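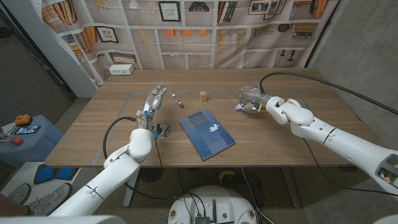

One of last year's testers told us the chapter on page numbering finally made sense to her on the third read, and that she wished someone had caught it before the book went out. We want you to catch it this time!

The Grorov Typesetting Handbook (free, openly licensed, 300 pages) is going into its second edition, and we're looking for **24 test readers**. Beginners are very welcome, and so are people who gave up on typesetting software years ago.

You would:

- read 4 chapters and try the exercises on your own computer
- mark anything confusing, wrong or just dull
- join one evening call at 7 p.m. (Vandside time)

It's unpaid, but every reader is thanked by name and gets a printed copy from Likton Press.

Write to the Marsden desk by the end of January with a few lines on what you'd like to typeset. Recipes, a thesis, sheet music, all good!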